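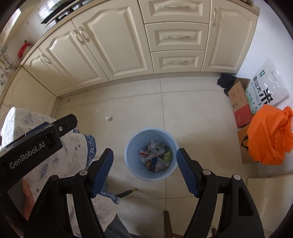
Blue bin on the kitchen floor

Horkoma Cellik 4 - Octave Mandolin

Maker: Horkoma Instruments
Designed by: Michalis Vlachopoulos
Scale length: 574 mm
Strings: eight, in four pairs
Tuning from the workshop: G D A E, one octave below the mandolin
Top: solid spruce, carved
Back and sides: solid maple
Neck: maple, with adjustable steel rod
Fingerboard: ebony, flat
Bridge: maple with ebony saddle, movable
Tailpiece: nickel plated, for loop end strings
Finish: thin oil varnish, satin
Case: padded bag included, hard case at extra cost

The Cellik 4 is our octave mandolin for players who work mostly in a band. It is built in the same workshop as our small mandolins and it shares with them the shape of the body and the head, but the sound is another matter. The low G pair is full and stays clear when you play chords close to the nut. The high E pair does not become thin above the seventh fret, which was the main complaint about our older model.

Many customers come to the octave mandolin from the mandolin, and they are afraid of the longer scale. We chose 574 mm after trying several necks with players who have small hands. With this length you can still play most fiddle tunes with mandolin fingering if you use the little finger with some courage. Guitar players will find the distance between the frets very comfortable and the neck perhaps a little narrow at first. After some weeks they do not mention it any more.

What is new in this version

The old model had a flat top and a round sound hole. The Cellik 4 has a carved top and two f-holes. The attack is faster and the note is a bit shorter, so the instrument keeps its place between a guitar and a double bass and does not cover the singer. If you look for long ringing notes, for example to accompany slow airs alone, please try also the Staltis, which keeps the round hole and the flat top. We build both and we have no favorite.

The tailpiece is now fixed with three screws in place of two. The cover slides off to the back and it does not rattle. On the old model it did rattle, and some of you put a piece of felt under it. You can keep the felt.

The tuning machines are made for us with a ratio of 15 to 1. They turn slowly and hold well. Please put one drop of light oil on the gears in a year, not more.

Pickup

The standard Cellik 4 comes without electronics. As an option we install the Pangaribuan pickup under the top, with the output at the end pin. It is a passive pickup, there is no battery and no control on the body. It needs a preamp with high input impedance. If you plug it straight into a mixing desk the sound will be weak and hard, and this is not a fault of the instrument.

The pickup can be installed also later, but then you must send the instrument back to us, and the work takes longer than when we do it before closing the body. If you have some doubt, it is better to order it from the start.

From players

"I used it for the whole July tour, in tents and in one very hot barn. I had to tune more than with my guitar, of course, it has eight strings. But the neck did not move and I did not touch the bridge one time. On the recordings from the desk I can hear every chop on the second beat."
Jhonatan Sotelo, string band player

"My sister and I sing close harmony and we needed something under the voices which is not a guitar. The low strings are warm but they are not muddy. We tune the lowest pair down to F for two of our songs and it accepts this without buzzing. My only wish is a strap button on the heel, now I tie the strap at the head."
Marlina Lau, of the duo with Aisyah Lau

A note to the second comment: we can mount a strap button on the heel without charge if you ask for it when you order. We do not mount it on all instruments, many players prefer the strap at the head and they do not like a hole which they did not ask for.

Strings and action

We send the instrument with phosphor bronze strings, loop end, medium. All four pairs are unisons. Some players want the two low pairs with an octave string, in the style of the Irish bouzouki. This is possible, but the nut must be cut again, so please tell us before. A nut cut for the thick string will let the thin one move from side to side.

The action is set in the workshop for mixed playing, chords and melody. If you play mostly rhythm with a heavy pick, ask for the higher setting. For the lower setting we recommend a light hand, otherwise the low G pair will touch the frets. You can also adjust it yourself with the two wheels on the bridge. Loosen the strings a little before you turn the wheels, and turn both sides by the same amount.

The bridge is not glued. When you change the strings, please change one pair at a time and the bridge will stay where it must be. If you remove all the strings together the bridge will fall, and then you have to find the position again. To find it, compare the harmonic at the twelfth fret with the fretted note at the same place, first on the low G and then on the high E. When both agree, you can play.

Climate

The tops are carved from dry wood and the instrument is happy in a room between 45 and 65 percent humidity. In winter, in a heated house, keep it in the bag with a small humidifier. Do not hang it on a wall above a radiator. In the first year the top will settle and the action can change slightly with the season - this is normal with a new carved top. The first setup after the purchase is free in our workshop, you pay only the transport.

Colors

Amber, dark brown, and natural. The amber is a little different on every instrument, as it is rubbed by hand. If the shade is important for you, write to us and we will send photographs of the ones that are ready. Black was available on the old model and is not available now.

Left-handed

Yes, in all colors. The top is braced in mirror image, the price is the same, and the waiting time is longer.

Case

The padded bag has a pocket for strings and a tuner, and straps for the back. It is good for the car and the rehearsal. For flights we recommend the hard case. The hard case for the Cellik 4 does not fit the Staltis, the body of the Staltis is wider at the bottom.

Ordering

We build in small series, so not every color is in stock at every moment. For questions about delivery, deposits and shipping outside the country, please write to Yanti Ong at the Horkoma office. For questions about setup, necks and strings, your letter will go to the workshop and the answer can take a few days more, as they answer in the evening.

You can try the Cellik 4 and the Staltis side by side in our showroom from 10:00 to 16:00. Please call before you come, sometimes the demonstration instruments are out with a band. Bring your own pick if you have one that you like.

Also from Horkoma

Staltis octave mandolin, flat top, round hole
Cellik mandolin, carved top
Pangaribuan pickup, for self installation (mandolin and mandola only)
Loop end string sets, medium and light
Replacement bridge with wheels, not fitted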